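Wuvar K-Series Wireless Keyboards: Setup, Cleaning and Storage FAQ
Roststead Office Supply, support pages. Last revised 14 Feb 2018
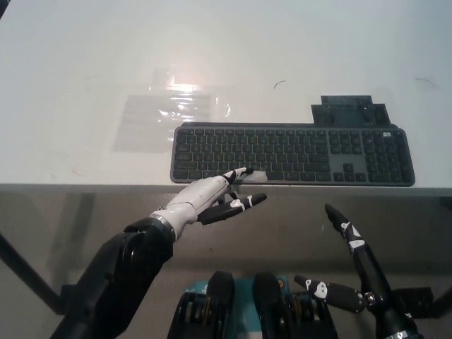
How often should a full-size keyboard be cleaned?
Once a month for a keyboard with a single user, and once a week for one at a shared desk. Switch the keyboard off before cleaning. Wiping the keys with the power on sends keystrokes to the paired computer, including shortcuts that can close or rename open files.

What should I use on the keycaps?
A lint-free cloth dampened with 70 percent isopropyl alcohol. Apply the liquid to the cloth and never directly to the keys. Do not use acetone, bleach or abrasive pads. Acetone softens the keycaps and removes the legends.

How do I get hair and fibers out from between the rows?
Hold the keyboard upside down at an angle and tap the back lightly. Follow with a soft dry brush, working from the function row toward the space bar. Compressed air is acceptable in short bursts with the can held upright. A tilted can may discharge liquid propellant.

Do I need to remove the protective film before use?
Remove all film before first use. Small pieces left on or between keys can work their way under a keycap and stop it from returning fully. The space bar is the most exposed to this because of its length and its two stabilizers. Lift film with a fingernail or plastic pick; metal tools scratch the coating.

Can I keep the plastic sleeve as a dust cover?
It can be used for short-term storage once the keyboard is fully dry. Do not seal a damp keyboard in plastic. For everyday use, the fabric cover (ordered separately) sheds less static and does not slide off.

The space bar responds only at one end. Is it faulty?
Usually one stabilizer clip has come loose. Press the bar at the left end, the center and the right end. If one position feels different, lift the bar gently at that side and press it down again until it clicks. If the fault remains, request a replacement bar from Roststead and quote part 101.

Where should the keyboard sit on the desk?
Parallel to the front edge, with the main letter block centered on the user. On a full layout the numeric keypad adds width on the right, so centering the whole keyboard puts the hands off to the left. Users who seldom enter numbers may prefer the compact model.

Does a glossy desktop cause problems?
The keyboard is unaffected. Rubber feet may slip on a newly polished surface; clean the feet and the desk with the same alcohol cloth and let both dry. Optical mice can lose tracking on high-gloss finishes, in which case use a mat.

What is the wireless range?
Up to 3 meters with the receiver in a front port. Metal desk frames and USB 3.0 hubs reduce this. Use the extension lead if keystrokes are dropped or repeated.

How long do the batteries last?
Rated life is 400 hours of active typing on two AAA alkaline cells. Remove the cells before storing the keyboard for more than a month.

Who do I contact about bulk orders?
Fatima Ajayi handles orders for schools and offices. Warranty returns go to Kadir Dönmez. Include the serial number from the underside label and a copy of the invoice.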